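5 Teaching the cable transfer task by remote control

5.1 Before you start

This section covers the cable transfer task, in which the two-armed station picks power cables out of one cardboard box and places them in another. You will guide both arms from the operator's seat using the hand controllers. Each run from start to finish is called a take, and the takes are what the arms learn from later.

Read section 4 (Start-up and emergency stop) first if you have not used the Kollska station before. The person at the controllers and the person at the table must both know where the stop buttons are.

You will need:

Two open cardboard boxes, one for the cables to be sorted and one to receive them
Black power cables with plugs fitted
The hand controllers, charged
A second person to reset the table between takes

5.2 Setting up the table

1. Lay the green covering flat and smooth out any folds within reach of the arms.

2. Put the boxes side by side with their flaps open. Fold the rear flaps upright so that they stand behind the boxes and stay clear of the grippers.

3. Check that each arm can reach the floor of both boxes without the forearm touching a wall. If it can't, move the box and leave the arm base where it is.

4. Fill the supply box. Cables may be left tangled. The task is meant to include tangles, and a box of neatly coiled cables gives takes that are of little use for this job. 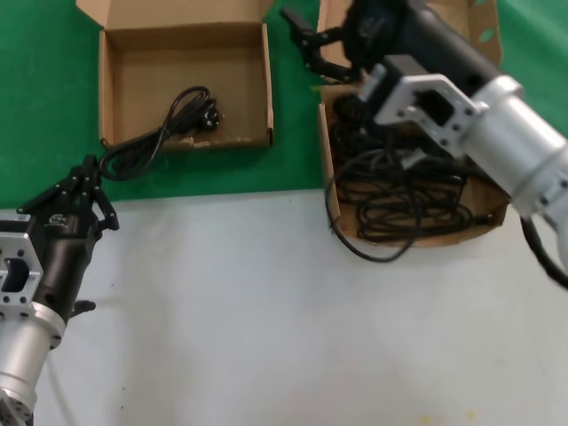

5. Start the Pokonstead software on the operator's computer and choose Cable Transfer from the task list. Wait until both arms show as ready. This can take up to 12 seconds.

6. Type your name in the Operator box. Takes saved without a name are put in a holding folder and have to be sorted by hand.

CAUTION: Keep hands, sleeves and lanyards away from the table while either arm is live. The person resetting the table must wait for the operator to say "arms held" before reaching in.

5.3 Recording a take

1. Hold both controllers in a relaxed position in front of you and squeeze the grips. The arms will line up with your hands slowly. Don't move until the tone sounds.

2. Press Record. The counter in the corner of the screen starts at zero.

3. Bring one gripper down to a cable that is lying near the top of the pile. Take hold of the cable itself, a short way behind the plug. Gripping the plug by its end tends to twist it out of the fingers.

4. Lift slowly. If other cables come up with it, stop and use the second gripper to hold them back. Small, steady pulls work better than shaking.

5. Carry the cable across and lower it into the receiving box. Open the fingers only when the plug is below the top of the box wall.

6. If part of the cable hangs over the side, you may leave it or tuck it in. Choose one way and keep to it for the whole session – mixed habits are harder to learn from than untidy ones.

7. Bring both arms back to the rest position and press Stop.

A take must not run over 900 frames. The software gives a short warning tone before the limit and then ends the take by itself. A take ended this way is marked Long and is left out of training unless you change the mark.

Note: If you drop a cable, pick it up again and carry on. Takes with one recovery are useful. After 3 drops in the same take, press Discard and begin again.

5.4 Checking the wrist view

Open the wrist view from the Cameras menu at the start of each session and again after every break. Both fingers should show at the bottom of the picture, with clear table between them. If one finger is missing, the camera mount has turned. Loosen the clamp, straighten it and tighten by hand only.

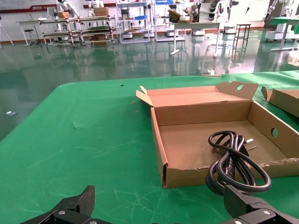 Figure 5-2. Wrist view with the gripper open and a bound cord in the shallow box.

Reflections from a shiny floor don't need to be removed, but strong sunlight on the table does cause trouble. Close the blinds if the green covering looks washed out on screen.

Worn boxes can stay in use as long as they hold their shape. Replace a box when a wall folds under the weight of a cable.

5.5 Resetting between takes

1. The operator releases both grips and says "arms held".

2. The second person returns any moved cables to the supply box and turns the pile over once.

3. Shift the boxes by a small amount, no more than a hand's width. The software does not need to be told.

4. The second person steps back and says "clear".

Swap roles every hour. Tired operators rush the lift in step 4 of 5.3, and this shows up as jerky movement in the saved takes.

5.6 If something goes wrong

An arm lags behind your hand: Check that no cable has caught on the forearm. If it is free, restart the controllers.

Message 615 appears: The left and right controllers have been swapped. Put both down, pick them up in the correct hands and squeeze the grips again.

The gripper will not close fully: Look for cable trapped at the base of the fingers. Press the stop button before removing it.

For anything else, save the log and send it to Flurina Lehner or Tuấn Đặng with the take number.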